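# Emptying the Catch-All Bin

Every household owns one container that began life with a purpose. Ours was bought for recycling, served for a week, and has since held everything in the house that was set down "just for now." The Katell wiki calls this a transit bin. My family calls it the bin.

The method below takes me one evening and needs a table, the bin and a mild disregard for other people's feelings.

## What you need

- One open bin with sloping sides. Straight-sided ones trap things in the corners.
- A table you can walk up to from 2 sides.
- A damp cloth.
- Masking tape and a marker.

## Steps

**1. Lift the bin onto the table.** Sorting on the floor ends with you sitting on the floor, reading an old instruction manual for a Sadix fan heater.

**2. Take out anything that was once alive.** Produce gets into these bins more often than anyone admits, usually by way of a shopping bag unpacked during a phone call. Check it for soft spots. If it's firm, it goes to the kitchen and you eat it tonight – not tomorrow, when it will be back in the bin.

**3. Take out the cups.** Straight to the sink. Don't inspect them.

**4. Toys next.** Anything with wheels goes in one place, and I don't care which place so long as it's the same one next time. We use the bottom drawer of the Rutherford dresser, which now rattles.

**5. Deal with paper.** Expired coupons, the 300-piece puzzle flyer, the map of Irnusberg from a trip in April. Keep the map if you must.

**6. Stop when you can see the floor of the bin.** A few things will be left that belong to no category at all.

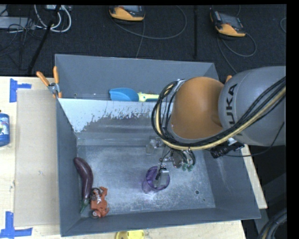 These last few always take longer than the first 100 did. Pick up one, decide, put it where it lives, and only then reach for the next. If you take two at once, one of them gets set down on the table "just for now," and you know how that goes.

**7. Wipe the bin.** Scuffs on the bottom are permanent and can be left alone. Sticky patches can't.

**8. Label it.** Write what the bin is for on the tape and stick it to the front. Ours has said RECYCLING twice and PLEASE once.

Put it back where you found it. Mine had a sock in it by breakfast.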